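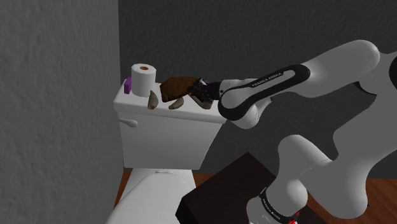 The simulated bathroom, with the arm holding a brown object over the tank lid.

Pirncombe is two stops past the end of the part of the line I know, and the workshop is behind a tyre place, so I walked past it twice. The open afternoon was on a Sunday in February. Entry was free and tea was 95p.

The workshop is shared by people building all sorts of things, but I had gone for Stullura, the home robot build that Gil-soo Hwang and Hye-jin Cho have been writing up on the members' page. They are making a small arm to tidy shelves and ledges in a flat. Most of the practice happens in simulation, using a model of a Franka Emika arm, and the parts that work get moved over to the real one on the bench.

Hye-jin had the bathroom up on the big screen. It is a plain room: grey walls, a reddish-brown wooden floor, a white toilet with a flush lever on the side of the tank. The task is to pick things up from the tank lid and put them back where they were told to go. A toilet roll stands at one end with a small purple block next to it, and there are two little curved beige things at the front that I never got a proper name for. She said narrow ledges are harder than tables. The fingers have to come in without sweeping the neighbours off, and the lid gives very little room for a second try.

They have logged 1,726 attempts on this room so far. The log is a spreadsheet and Gil-soo let me scroll through it. Most of the notes column says "roll" or "roll again".

The real arm was on the back bench with its elbow joint off. Si-woo Cheon was refitting a bearing and did not mind being watched. The printed links are on their second version, the first having cracked at the screw holes. Each one takes most of a night on the workshop printer. The motors came from a surplus dealer in Rudport and cost £160 for the set, plus postage. The wiring is neat as far as the shoulder and less neat after that.

I asked when the two halves would meet. Gil-soo said the arm has to hold its own weight for an hour first, and the elbow has been getting too warm. They plan to begin with a shelf and one sponge.

There was also a lathe demonstration by Ye-ji Ok, which I caught the end of, and a table of spare parts for sale. I bought a bag of M3 screws.

The next open afternoon has not been fixed. If you go, the side gate is the one to use, and the front bell does not work.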